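August 23, 2018
Notebook, simulation bench – house rules for pick and place runs

Poonam asked me to write down what we agreed over tea, before we all go off and remember it differently, so I'm putting it in here where Wajid and Nighat can scribble on it too (please do!).

1. Write the seed and scene name in the log before pressing start. I lost most of yesterday hunting for run 783, which was lovely and perfectly useless, as I'd never noted which table it used.

2. Same speed limits in simulation as on the real arm. I know it's tempting to let it fly when there are no knuckles about, but Rizwan is quite right that bad habits travel – whatever we get used to on screen we'll want on the bench by September.

3. A batch is 1,000 runs, and we don't quote a success rate from anything shorter. Uzma's 90 per cent came from a very short batch, and she was the first to say so, bless her.

4. Stop above the object with the fingers open, and save a still before going down. One cube, one plate, as in the Trukier scene:
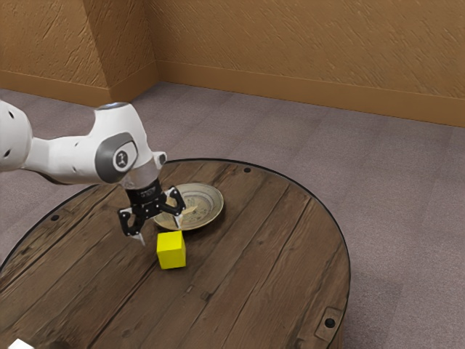 Still to settle

Who may change the friction values. I'd say any of us, so long as it's written here first – Nighat would like two signatures. Will ask again when Wajid is back.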